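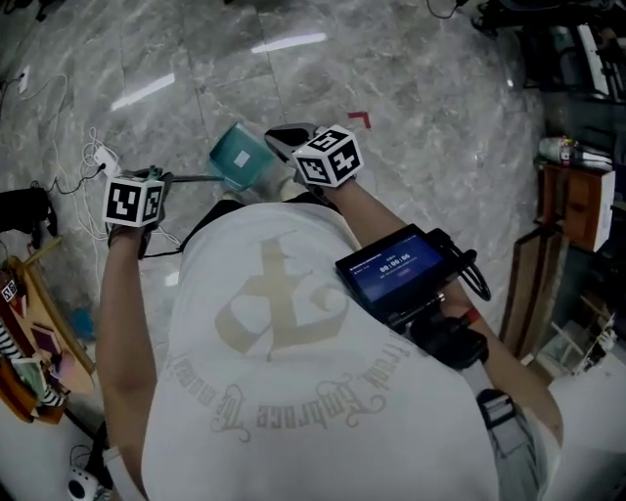 Olga Palacios answers the phone already talking. She's been on her feet since early, she says, and can I write fast. I can, sort of.

We're talking floors and sofas. She looks after the big white room at Rolesdale, the one with the curved beams across the ceiling, and keeping it in order is most of her week. Sweeping, folding, putting the books back.

"The floor is the first thing anybody says something about," she says. "It's gray, it's shiny, it shows everything. Every crumb. I love it and I'd never have one at home."

She does the tiles with a flat mop and a product called Litine, one capful, never two. Grout lines by hand, every April. Takes her and Wycliffe Lyimo a whole day and then neither of them can kneel for a week.

"Start at the far wall," she says. "Work to the door. People start at the door, I don't know why, and then their stuck."

And things left on the floor? Boxes, cloths, bits of tape?

"Pick it up before you mop. Tape you ask first. Tape is usually somebody's mark for something. I pulled up a piece once and oh, the faces."

She laughs, puts the phone down, comes back. Someone wanted a key.

The sofa is her favorite part. She's had the orange cushions 5 years, bought from Arrieta when they were clearing out the back of the store. The striped textile came later. Wycliffe thinks it's too much with the green pattern next to it. Olga does not.

"Orange, stripes, green. It's a white room! You need something to look at. Wycliffe would have it all beige."

I ask how she gets it straight at the end of the day. She gives me the order quick, like a recipe. Cushions off. Shake the fabric out, both pieces. Smooth the seat with your hand flat. Stripes back on first, then the green, then cushions.

"It takes me 2 minutes. It lasts 2 minutes also. Somebody sits down, finished."

Then the table, the light wooden one with the rounded end. Booklets in one stack, she's strict on that. Books can stay out if they're closed. No cups without something under them, she has a ring near one leg that 20 goes with a cloth did not shift and she still looks at it evry time she walks past.

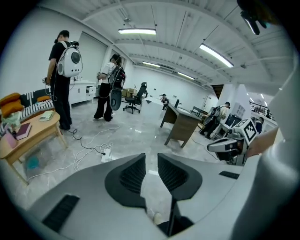 ## What she'd change

More shelves. A basket for the fabric. "And hooks," she says, "by the door, low ones too." She asked for hooks in April, she's still asking.

Last thing, I say, what's the one job she'd hand over tomorrow?

"The grout," says Olga. Then she has to go, somebody's at the door again.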